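Season tickets, one more year

The renewal letter from Skukura came in March, and I left it on the kitchen counter for a while before I opened it. Two seats, same row as always, price up again. I have had them for nine seasons, back when the team still played in the old gym in Drandatstead and you could park on the grass for free.

The new arena out at Sirport is nicer. The seats have backs, the scoreboard works, and the restrooms don't have a line at halftime. It is also a long drive on a weeknight, and tip-off moved later this year for the TV games. I got home after midnight more than once.
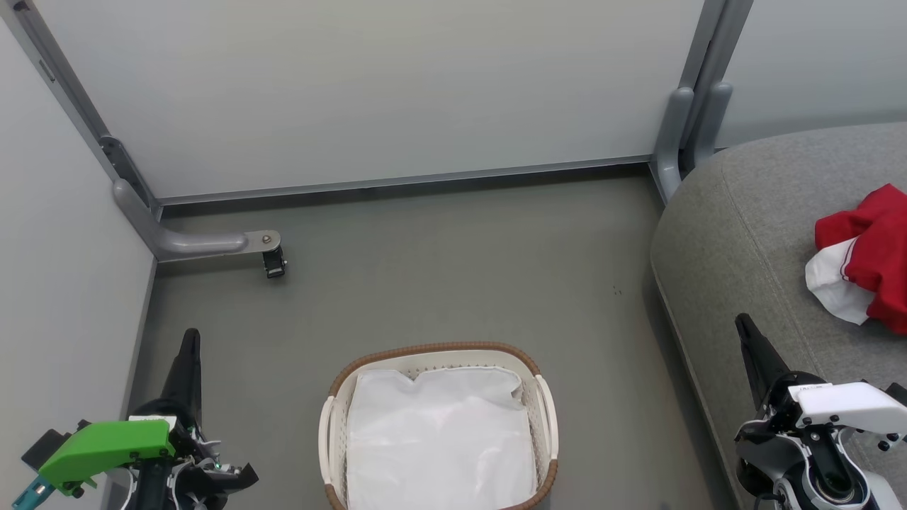 What bothers me more is how the pricing works now. The two preseason games are part of the package at full price, and you can't opt out. The starters play a few minutes and sit. I tried to sell mine through the Barbosa resale app and got less than the parking cost.

The basketball itself was good, I will say that. We finally have a point guard who looks up before he dribbles, and the defense held up in the second half of the season. The bench is thin – one sprained ankle and the rotation falls apart. 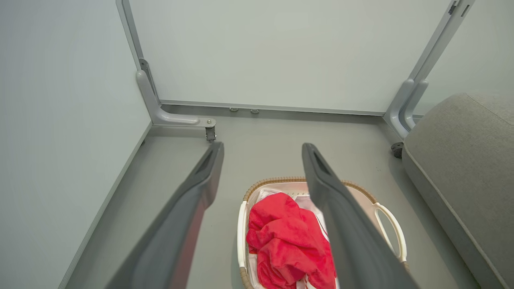
I renewed anyway. I did switch to the monthly payment plan, which has a small fee, and I asked to be moved closer to the aisle. They said they would let me know over the summer.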